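Handout 4: House Rules for Recorded Manipulation Runs
Robot Practice, Wormont Lab — Mhairi Mackay

Welcome back! This week we get to the part of the course I love most, which is writing rules that another lab could pick up and follow without phoning you. Start with the table. One cloth, one backdrop, and only the objects on your run sheet.

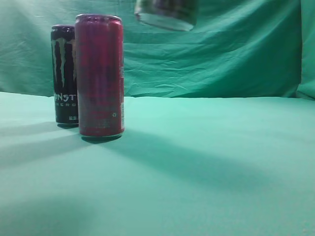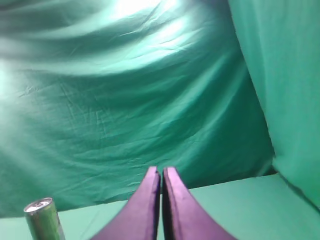
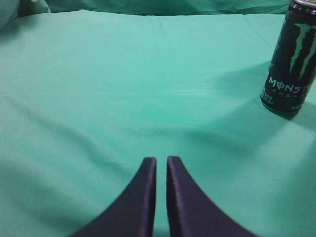
Drink cans on the green cloth, fixed view first, then two wrist views.

Lab Practice Notes, Issue 2, p. 528

Rules for every run:

Hands stay outside the taped line once the arm is enabled.
Say "live" out loud before you start, and wait for your partner to say it back.
Keep one hand near the stop button — yes, even on the easy runs!
Log dropped and tipped cans too. A failed run is wonderful data, so please don't delete it.
Smooth the cloth between runs and note any change to the lights.

Read the Jafarzadeh chapter on wrist views before June, and bring one rule you would rewrite.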